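Sealing a marble counter, worth it or not?

ttierney
We're redoing the kitchen in October and I'm stuck between real marble and a marble-look quartz. 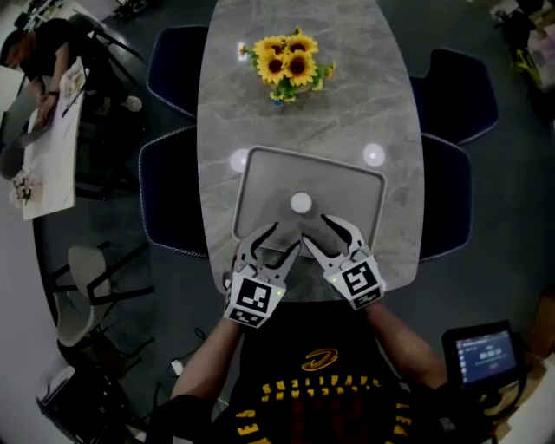
The Keltcombe yard quoted 3,000 for the marble, installed. Quartz came in 300 higher. My husband wants the marble. I cook a lot with lemon and vinegar and I'm worried about etching.

garnau_dan
Go quartz. Sealer slows down stains but does nothing for acid. We had marble for 8 years and it had dull rings all over by the second one.

Doherty361
Disagree. Get it honed instead of polished and the etching hardly shows. I reseal once a year, takes me an evening.

garnau_dan
Honed still etches. You've stopped noticing it.

Doherty361
Maybe so, but then it isn't a problem, is it. Quartz scorches if you set a hot pan on it and you can't sand that out.

ttierney
Does the sealer darken gray stone? The sample I have is pretty light.

Doherty361
Mine didn't. Try it on the back of the sample first and leave it overnight.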